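Two months with the machines at work

Posted Jan 26, 2018

I said in November that I would write something once the new arrangement had settled down. It has more or less settled, so these are my notes.

I work in the laundry at Llorente, which does towels and linen for 3 small hotels and a couple of gyms. Until the autumn it was all done by hand apart from the washing itself. Then Pustico, who own us, brought in two-armed robots from Bornus to do the loading, the emptying and some of the handling in between. Before any of that went near our own floor, a few of us were sent over to the practice rooms for training, and I have been going back ever since as part of my job.

The practice rooms are set out like bits of a house, with ordinary domestic machines. One arm is slow. Two arms together are better, especially with cloth, which is the hard part. A plate keeps its shape and a towel doesn't.

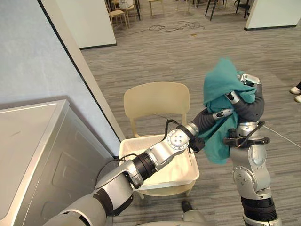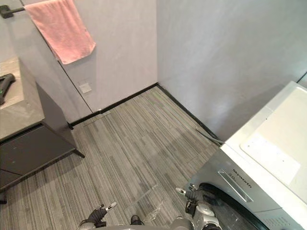

My hours have not changed. What I do in them has. I used to spend most of a shift bent over a drum, and by the evening I felt it in my lower back. Now I spend a good part of it standing and watching, stepping in when something gets dropped or bunched up, and writing down what happened. The log for my first month had 532 entries. Most were one line long.

Pay is the same, which has caused some grumbling. The new work needs more attention than the old, and you can't chat through it in the same way. Two of the evening crew asked to move to Daddale, our other site, where everything is still done by hand. I understand that. I thought about it myself.

We have been told there will be no job losses this year. When people leave, though, I don't think they will all be replaced, and I would like management to say so plainly if that is the plan. We are owed a meeting about it.

My back is better. I miss the talking. Folding is still ours for now, and the fitted sheets can stay ours as long as they like.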